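Thursday, late

Bean day! I've been looking forward to this one all week, which probably says something about me, but I don't care. Sorting small things from one dish to another is my favorite job on the whole list, ahead of towel folding and miles ahead of anything with a zipper.

Got in at 10 with a coffee from Bolura and the tabletop was already clear. I love that white table. Every little speck shows up on it, so you always know if you've dropped something (I drop something every time). The yellow bowls came out again too, the shiny ones, and I'm so fond of them now that I went looking for a set for my own kitchen last night. Stenero has some that are close, but more of a lemon color, and I want mustard! I'll keep looking.

The knack with beans is in where you grab them. Go for the ends and they shoot off sideways. Go for the fat middle, squeeze gently, lift straight up, and they come along like lambs. The long ones are easy once you have the feel of it. The little round ones are devils. I had one today that I chased twice around the bottom of the bowl before it gave in, and I said "ha!" out loud, and somebody at the desks laughed.
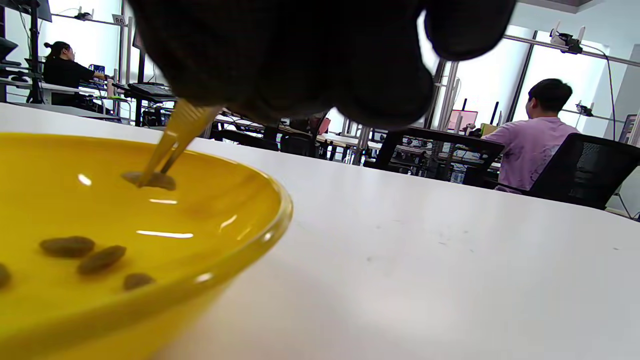
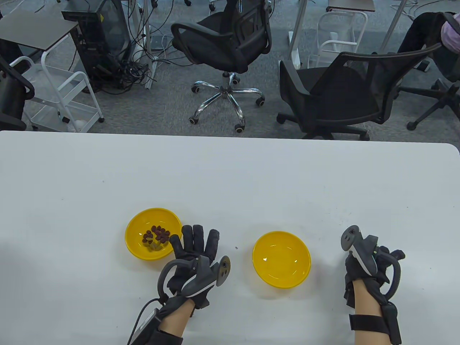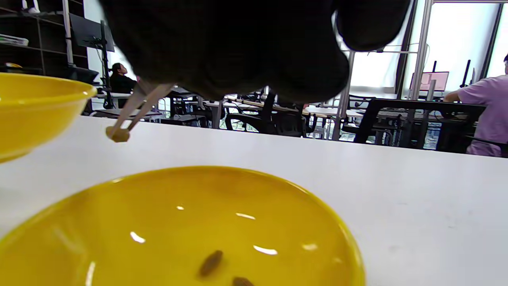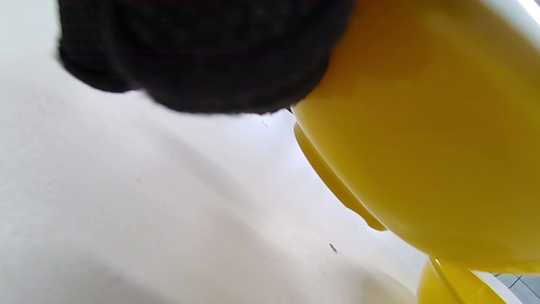
Beans and yellow bowls, bowls and beans.

My best run before lunch was 85 without a drop, a personal record by a mile. I only kept count because I could feel it was going well, and then of course I started thinking about it and the next one skittered off across the table. Still, 85! Last month I was thrilled with a dozen.

Lunch was the lentil soup from Akinola, the big size, with the flatbread. Yes, more legumes. It was so good that I scraped the tub, and then I sat by the window for a bit and let my hands go floppy. They do get tired, right in the web by the thumb. The stretches help, and so does shaking them out between bowls.

The afternoon was slower but I liked it just as much. The light gets lovely on the bowls, all those bright spots sliding around the inside when you move your head. I found a sort of rhythm, pinch, lift, over, let go, and the next time I looked at the clock it was nearly 3.

Came home and sorted my own pantry jars, if you can believe it. The black beans had got into the rice and I picked them out one by one with the good tweezers while the radio was on. Took around twenty minutes and I enjoyed every second. Need more jars, the tall kind with the clip lids. Tomorrow: buy dish soap, call Eltach about the oven door, early night.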